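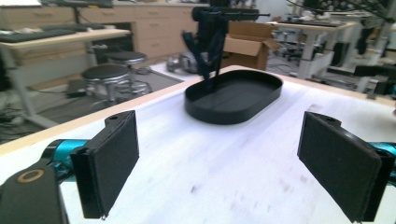
1/ Okay friends, a few of you asked after Friday's post how I find a place to park the truck at night, and my answer kept getting longer, so it's a thread now. Get a coffee. I drive regional for Backlund, mostly dry van, mostly the same two states, and parking is still the part of the job I think about most.

2/ When I started, Birger Solberg rode with me for my training weeks and he asked the same thing every morning before we'd even rolled: "Where are you sleeping?" I thought he was making small talk! He wanted the name of a place, the exit, and the name of a second place if the first one was full.

3/ I still do it. Before I pull out I pick a first choice, a backup that's short of it, and a backup that's past it. The one that's short of it is the one people skip, and it's the one I end up using most, especially in November when everybody seems to be out hauling at once.

4/ The truck stop in Lanby has 71 spaces, which sounds like plenty until you get there at suppertime. By 5:30 the back two rows are gone. By 7 you're circling with your flashers on behind three other people who are also circling, and everyone is being very polite about it and nobody is leaving.

5/ So I start early. I know that's not possible on every load, and I know it's hard if you have little kids at home. But if I'm rolling by 4 in the morning I'm usually parked by mid-afternoon, and I get a walk and a hot shower with no line, and I can call my sister before her shift.

6/ About paid spots, since this always starts an argument. Yes, I reserve sometimes. Lanby wants 20 dollars for the night and I grumble every single time. Backlund pays it back if you send in the receipt the same week (Tuva Bråten in our office is very patient with me about the same week part). Ask your company! Plenty of drivers I meet have never asked.

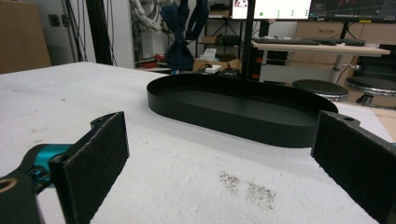

7/ Next one is customers. If I'm delivering first thing, I call the afternoon before and ask if I can stay on the property overnight. Sevusus says yes nearly every time as long as you're along the east fence with the engine off. Tonix says no, and they'll come knock, so please don't try it because you heard a story.

8/ Be nice on that phone call. Agnes Engebretsen on the Sevusus night desk has saved my evening more times than I can tell you, and all I ever did was ask how her night was going and write down what she told me about the gate.

9/ Ramps. I've done it, I won't pretend I haven't, when I was nearly out of hours and the rest area was packed clear out to the highway. I slept terribly. Every truck going by rocks the cab, and you lie there listening for one that's too close. If you're down to 40 minutes on your clock and your first choice is still 35 away, take the closer place now.

10/ A small one: back in whenever you can, and get out and look before you do. Then get out and look again if you need to. Bendik Nyberg at our yard has been driving longer than I've had a license and he still climbs down every time, in the rain too.

11/ And please leave the fuel island once you've fueled. Pull up, go in, get your sandwich, sure, but don't take your 30 there with five trucks behind you. We're all tired.

12/ I keep a paper notebook of places, with the exit, how late it fills, whether the lot is muddy, and whether the food is any good. I'll type up the pages for my usual route this weekend and add them here. If you run up that way and know somewhere I've missed, tell me, and tell me if they have pie.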